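How to tidy a loose cable on the workbench

By Nipon Yimyam, Collham

A thin white cable is easy to forget. It makes one curl, then another, and after some weeks you have a small nest which catches on everything.
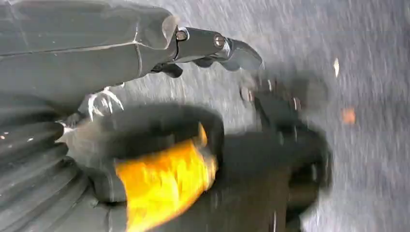 What you need

- four or five soft hook-and-loop ties, the reusable kind
- a small pair of scissors
- masking tape and a pen
- a dry brush, for dust in grooves and ridged covers

Step 1. Switch off and unplug

Do this first, also when the cable looks harmless. Put a piece of tape on each end and write where it was connected.

Step 2. Open the tangle by hand

Begin from the free end and push the loops apart gently. Please do not pull. A tight knot can break the wire inside and you will not see it from outside.

Step 3. Measure the slack

If something on your bench moves or bends, move it slowly by hand to its farthest position and hold the cable beside it. My longest run is 800 mm, and I leave up to 38 mm extra at each joint. Less than this and the cable becomes stretched.

Step 4. Make one wide loop

Lay the rest in a single round loop, wider than a teacup. Close the first tie around it - you should still be able to slide the cable with one finger. Cut the tail of the tie if it is too long.

Step 5. Brush and check

Brush along the ridges, not across, so that the dust comes out at the end. Then plug in again and watch the first few movements with your hand near the switch.

My neighbour Jonas Camenzind uses plastic zip ties for the same job. They hold well, but you must cut them every time you change something, so I went back to the soft ones.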